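Folding Room Inspection Checklist, with comments
Malex Community Clothing Exchange, Murora Hall
Walked through on a Wednesday, starting 9:30 a.m.

Marking: OK means leave it alone. FIX means do it before the next open day. WATCH means it passed, but have another look in June.

What a good visit this was! The room is in better shape than at any point since we moved in, and most of the credit goes to the sorting crew, who took last winter's comments and ran with them. There are still a few things to chase up, so please read the FIX items even if your own area came out fine.

1. FLOOR AND WALKWAYS

1.1 Clear path from the loading door to the folding tables - OK
Lovely and wide. The tape line has worn off near the sink but everyone is respecting it anyway.

1.2 Mats flat, no curled edges - FIX
The one by the radiator has a corner up. I caught my boot on it twice. Replace it, please don't tape it again.

1.3 Donation bags kept off the floor - WATCH
Much better than last time. Two bags had crept in behind the door.

1.4 Extension cords out of walking routes - OK

2. TABLES AND FOLDING

2.1 Tabletops clean and free of snags - OK
I ran a nylon stocking over every table (old trick, works a treat) and it didn't catch once. The white tops show up grubby marks straight away and I'd happily have them in every room we run.

2.2 Table height suits the people using it - WATCH
Fine for most. Doina Halilović asked for a set of risers for the end table and I'm all for it, her back has done enough bending over trackies.

2.3 One garment on the folding area at a time - OK
Great to see. Piles are where the pins and the odd fish hook hide.

2.4 Pants folded leg over leg, laid out lengthwise, before they go into thirds - OK
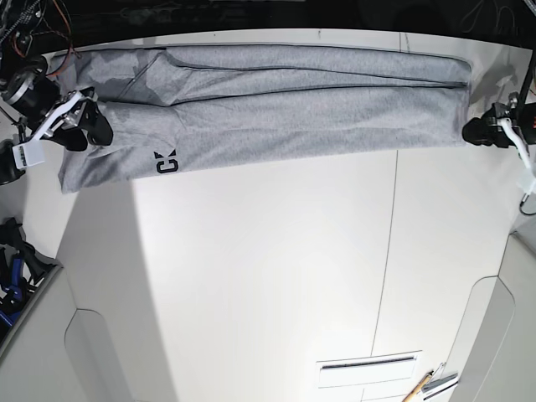 The long fold gives you a chance to feel down both legs for anything hard, and to turn out the pockets while they're still easy to reach. Fleece is the worst for hanging on to things. Keep the waistband to one side so the next person knows where to start, and smooth the bunching at that end last.

2.5 Stains and damp patches checked before stacking - FIX
The check is being done, but there's no tray for the doubtful ones, so they drift back into the clean stack. Any colour difference you can't explain goes to the doubtful tray. A red one would be perfect. Umut Eren has offered a spare from the Stoyanova depot.

2.6 Drawstrings tied or tucked - OK

2.7 Sharps jar within reach of every table - FIX
One jar for the whole room isn't enough. The lid on it is good and tight, though.

3. LIGHTER FABRICS

3.1 Pale items kept apart from darks - OK

3.2 Hands and surfaces wiped between loads - OK
Cloths were fresh and there was a full spray bottle beside them.

3.3 Crumpled items shaken out and opened flat before checking - WATCH
Mostly yes. When it gets busy the shaking out is the first thing to slip, and a pin in a crease is very easy to miss on a pale blue or a white.

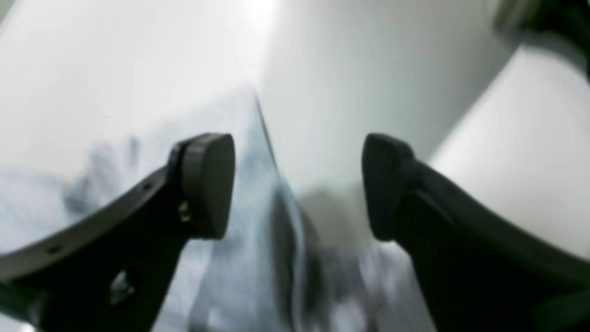
Zorica Dimitriou
Room Safety Lead, Malex Community Clothing Exchange

A few more comments on the lighter fabrics, then on with the list. Open the piece right out to its hems, run a flat palm along each fold line and only then decide which bin it's for. It adds a few seconds and I love how quickly the new starters have picked it up.

4. LIFTING AND STORAGE

4.1 Full tubs no heavier than 15 kg - OK
The bathroom scale by the shelves is a cracking idea. Whoever brought it in, thank you.

4.2 Heavy tubs between knee and shoulder height - FIX
Denim is still on the top shelf. Swap it with the scarves.

4.3 Shelving fixed to the wall - OK
Aurelio Paredes tightened every bracket and initialled the tag. Tags are easy to read.

4.4 Step stool stable, rubber feet intact - OK

5. FIRE AND FIRST AID

5.1 Exit door opens fully from inside - OK

5.2 Extinguisher in date, gauge in the green - OK

5.3 Fabric kept a metre clear of heaters - WATCH
Clear on the day. It'll be a different story in the cold months when the coat donations arrive.

5.4 First aid kit stocked - FIX
Short on finger bandages and out of saline. Allport order form is in the blue binder, page 30.

5.5 Emergency numbers on the wall - OK
Radka Vukčević redid the sign in big print and it's a beauty.

FIX items go to Radka, who'll put a name beside each one on the whiteboard. If yours is done early, initial it and leave it up so I can see it when I come back in June.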